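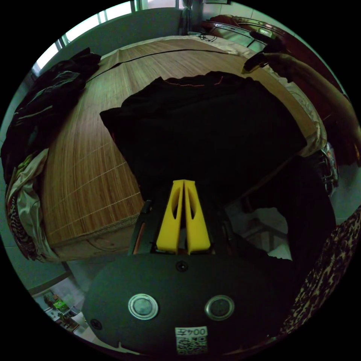
4.2 Hint use and level completion

Search this site Search Advanced search

Players in the Arnham group completed 48 levels of the swipe word game Kubo between January 20, 2025 and the end of May. Each level gives a wheel of letters and a grid of required words. Any other valid word the player finds is stored as a bonus word and pays a small number of coins. Coins buy hints, and a hint opens one letter in the grid.

The game logs held 1531 hint events. We removed 551 of these because they fell within the tutorial levels, where hints are free and the game tells the player to tap the button. The remaining events were grouped by level and by the length of the word the hint was spent on.

Long words did not draw the most hints. Players tended to find the longest word early, often as their first or second swipe, and then got stuck on short words of three or four letters. Many of these were words that players later said they knew but had not thought to try. Plurals were a separate case. The Cedberg word list accepts some plurals as required words and treats others as bonus words, and players who had seen a plural go to the bonus list stopped trying plurals for several levels afterward.

Figure 3. Folded black garment on a bamboo sleeping mat, with a hand-held gripper beneath it.

Coin balance also mattered. Players with fewer than 10 coins kept swiping for longer before they left a level, and they found more bonus words while doing so. Players with a large balance bought a hint soon after their last correct word. We can't say from the logs whether the low-balance players were looking for bonus words on purpose - the coins would have paid for a hint - or came across them while trying for the grid.

The shuffle button, which moves the letters on the wheel but adds no information, was used more often than hints in every level past the tutorial. Its use rose just before a hint was bought. The Dralberg version of the game has no shuffle button, so the two groups are not compared on this measure. Answer pages on outside websites are covered in Section 4.3.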